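## Do we need a bigger draining rack?

Radomir Kos has asked again for the house to buy a second draining rack, and has gone as far as sending round a link to the Tikar two-tier model. I have my doubts. Our kitchen at Drakside has had three racks in the time I've lived here, each larger than the last, and the worktop has been no clearer for any of them.

The claim on the Tikar page is that a second tier "doubles your drying space". Perhaps it does. It also doubles the space in which a clean saucepan can sit from breakfast until supper while its owner is at work. A rack is very good at becoming a cupboard without doors, and I suspect most of ours would be big enough if people put their things away.

Lech Michalski has a different idea, and I was ready to dislike it too. He puts a folded-out tea towel over a plastic crate and stands the odd pieces on that: oval plates, wooden spoons, anything that falls through the wires or hogs four slots at once. When the towel gets damp it goes in the wash, and the crate goes back under the table. 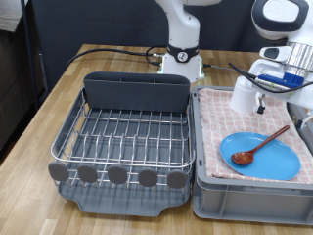 *Rack on the left, Lech's crate and checked towel on the right, with the blue plate and a wooden spoon.*

My objection was that a towel on a crate sags, and I still wouldn't trust it with glasses. For wooden spoons, though, I can't find much wrong with it. They never dry properly standing in the utensil holder, where the ends sit in whatever has collected at the bottom. Laid flat with air round them they ought to do better, although I'd like to see a month of it before I believe it.

The drip tray is another matter. It needs emptying every day whatever we buy, and no two-tier model is going to do that for us. Please lift the rack off, tip the tray into the sink and give it a wipe.

So the proposal is to try the crate until the end of August and leave the kitchen money alone. If the worktop is still buried by then, Radomir can bring his link back and I'll read it properly. Anyone who wants to argue can find me in the kitchen after 9 most evenings, usually drying up.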